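Seasonal Shop and Packing Assistant (part time)

Genero Kitchen and Home, Ollier Street shop
Posted: July 23, 2018

We are a small shop of kitchen and home things, and we search for one person to join us for the autumn and winter season. The work is part in the shop with the customers and part in the back, where we pack the orders which come from our web page. It is 26 hours a week, and the contract goes until the end of March.

Who we are

Genero opened as a stall at the Polero market, with baking tins and dish towels and not much more. After some years we took the shop on Ollier Street, next to the D'Souza bakery, and now we have the ground floor and the cellar. We sell pots, storage, linen, brushes, glass jars, baskets, and many small things that people look for in big stores and do not find. A part of our customers come every week. Others write to us from far away and ask if we still have the lid for a jar they bought long ago. Often we have it.

We are a team of five. Two of us did not grow up with English, and the customers are used to it. If your English has some mistakes, like this text surely has, please do not let it stop you. It is enough that you understand people and they understand you.

What you will do

In the mornings you will mostly be in the back. The orders from the night are printed and put in a pile, and you collect the goods from the shelves, check them against the paper, wrap them and close the boxes. From October it becomes much more. Last December we sent 284 parcels in our busiest week, and we expect that this year will be similar.

In the afternoons you will be in the shop. You greet people, help them find what they need, work at the cash desk, and fill the shelves when they look thin. When it is quiet you can tidy the linen corner, which is never tidy for long.

Two times in the season we make a stock count. It is done in the evening after closing, and these hours are paid extra. We order pizza.

Some boxes are heavy. We have a cart and a small lift to the cellar, but you should be able to carry up to 30 pounds on the stairs when the lift does not work. If you have a bad back, tell us, and we will see how we can share the work in another way.

What we look for

You do not need a diploma and you do not need to have worked in a shop before. The person who trained most of us was a school cook when she started.

We would like a person who is friendly also at the end of the day, who can read a handwritten note, and who asks when something is not clear. It is better to ask three times than to send a glass bowl to the wrong city. We have done this, and it was expensive.

It helps if you like to cook or bake, as the customers ask many questions. They want to know which pan can go in the oven, or how big a tin must be for their grandmother's recipe. You will learn the answers with us, but a little curiosity makes it go faster.

You must be 18 or older, for the reason that we also sell knives. You must be allowed to work in this country. A driver's license is not needed.

We have 3,000 different items in the shop. Do not be afraid of this number. After some weeks you will know where most of them live, and for the rest there is a list in the blue folder at the cash desk.

Working hours

The shop is open from 10 in the morning to 6 in the evening. The packing starts at 8. We make the plan for each month two weeks before it begins, and you can write your wishes in it. In November and December we cannot give longer vacations to anybody. Between Christmas and New Year we are closed for four days, and those days are free for all.

If you study or have children, please write in your letter which hours are not possible for you. We can often find a way, but we must know it early.

What we offer

You get a fair hourly wage, which we tell you in the first talk and which goes up after the first month. You also get paid breaks, a discount on everything in the shop, and bread from next door when the bakery has too much of it. In the cellar there is a small kitchen with a table where we eat lunch.

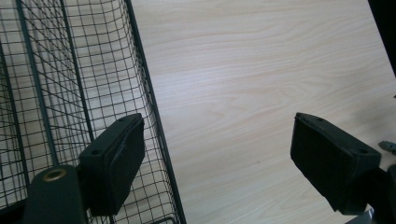
For the first two weeks you will always work together with one of us. You will start in the packing room, then you learn the cash desk, and only after this you will be alone with customers for short times. We do not expect that a new person knows everything on the third day.

If we are happy with each other in March, there can be a place for longer. We cannot promise it now. One colleague came for one winter only and she is still with us.

How to apply

Please write us a short letter, one page at most. Tell us who you are, what you have done until now, and from when you could start. We would like to begin in the middle of September, but one or two weeks later is also possible. A photo is not needed and we prefer to get none.

You can bring the letter to the shop and leave it at the cash desk, or send it with the contact form on our web page. Please write "Season" in the subject line, otherwise it can land with the customer questions and we find it late.

We read the letters in the order they come, and we answer to every person, also when the answer is no. If you have heard nothing after two weeks, please ask us again. Those we would like to meet are invited for a talk of half an hour and, if both sides wish, for a trial morning in the packing room. The trial morning is paid.

For questions about the work you are welcome to come by before noon, when it is most quiet. Please use the front door. The side door belongs to the bakery.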